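Sorting Day on Brown Paper: Your Questions

I get the same emails every time I post one of my big clear-outs, so I've finally put the answers in one spot. If yours isn't covered, write to me and I'll add it when I'm back at my desk!

Why cover everything with paper first?
I used to sort straight onto the dining table, and then I'd lose a whole evening to scratches and crumbs. Kraft paper gives me a plain background, and I can write on it if I want to (I usually forget). When I'm done it gets rolled up and kept for gift wrap or seedlings.

Which paper do you buy?
The 200-foot roll from Hanulis. It's heavier than the craft store kind and doesn't tear when I kneel on it. It does wrinkle a bit, and I've stopped caring.

What's the blue tape for?
Squares! Each square gets a meaning: keep, donate, mend, ask my sister. Painter's tape comes up again without ripping the paper, as long as you peel it slowly.

Do the lines have to be straight?
Gosh, no. I do mine by eye and I'm not fussy about gaps. If a strip runs out, start another one wherever you happen to be.

Can I see a grid?
Sure, blue tape on brown paper, all of them:

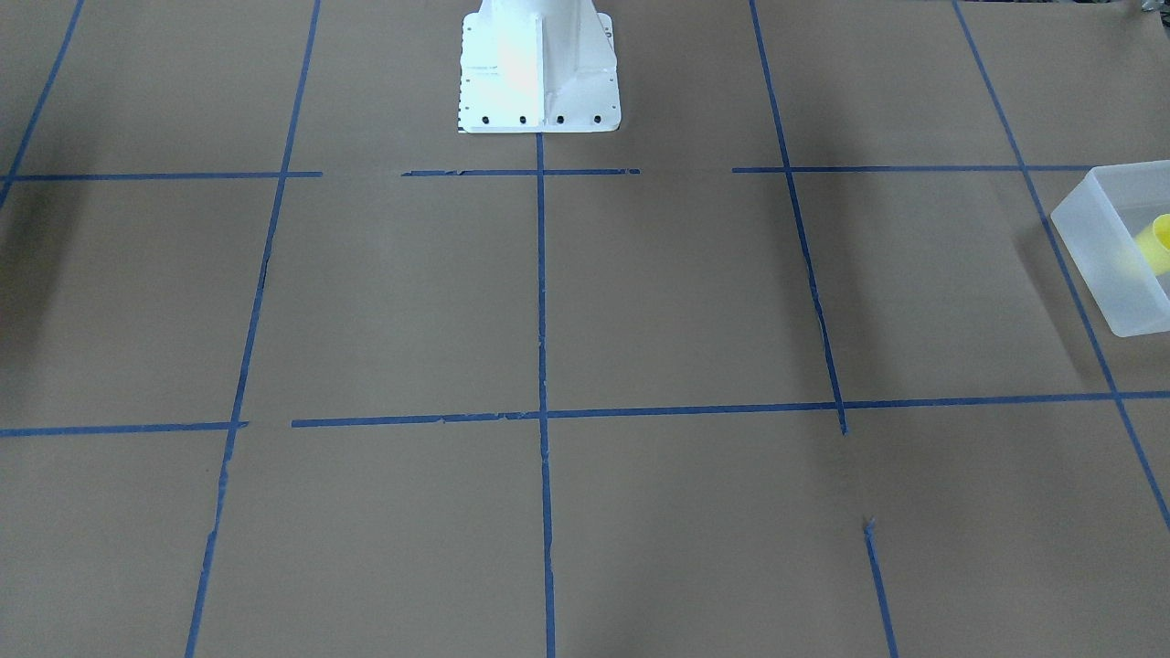
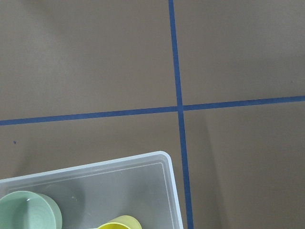
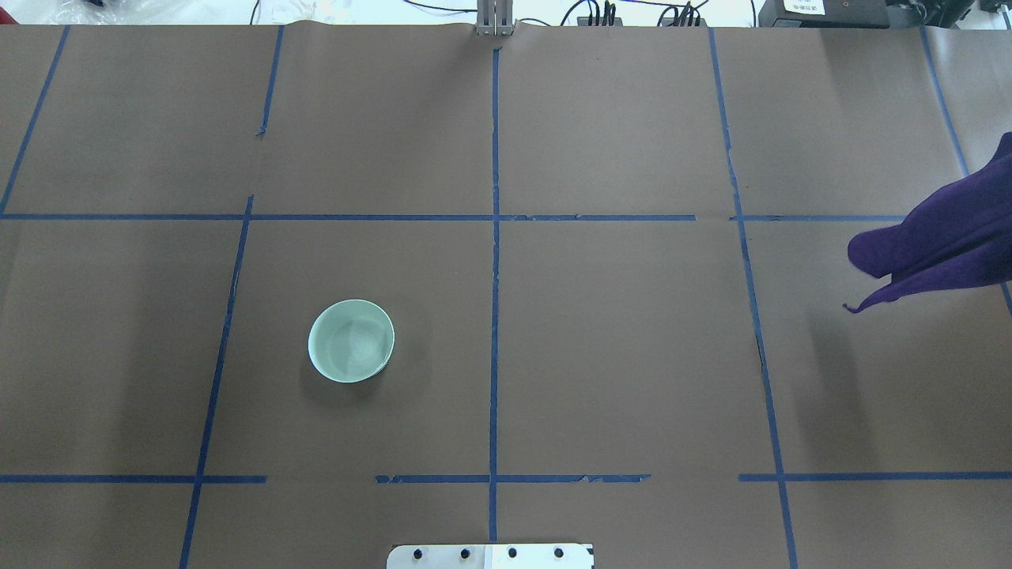
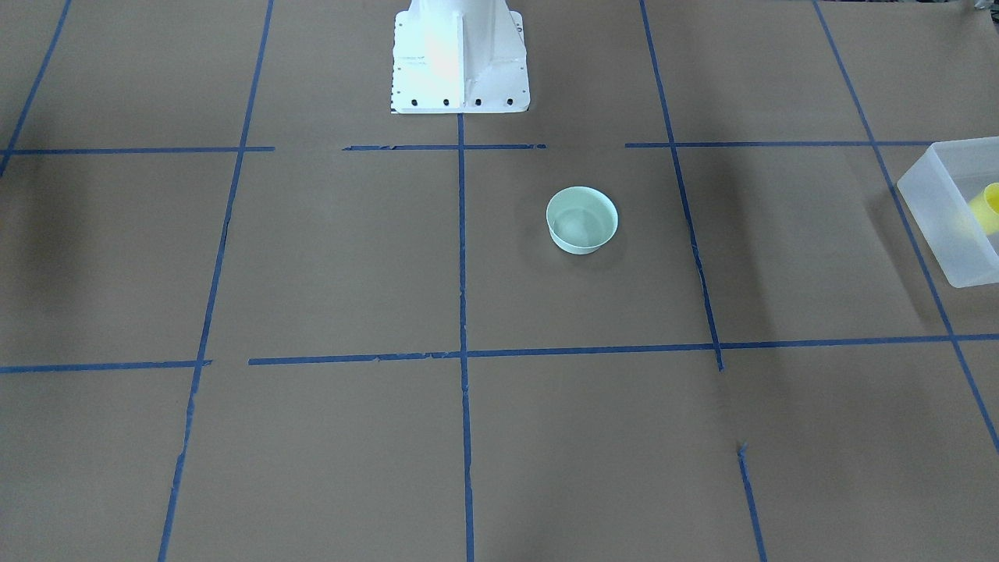 A reader wrote in to say that the squares only worked in her house once she made the "mend" one tiny, because a big square kept filling up with things she was never going to mend. She gives hers 20 minutes now, and whatever hasn't been fixed by then goes to donate. I've been copying her ever since, and my mending pile has shrunk like you wouldn't believe.

How big should a square be?
Big enough for a mixing bowl with room to get your hand around it. Clothes need more space, so I fold them first or let them take over two squares.

Do you use bins as well?
Yes, the see-through plastic kind. I like being able to spot what's in one without taking everything out again. Mine came from Tierney, but any brand will do.

Where do the donations go?
Mostly to the Lostano thrift shop. Call before you drive over with dishes, they run out of shelf space in July.

Can I leave the grid down overnight?
I have, plenty of times. Press the tape ends down again in the morning, and keep the cat out if you've got one.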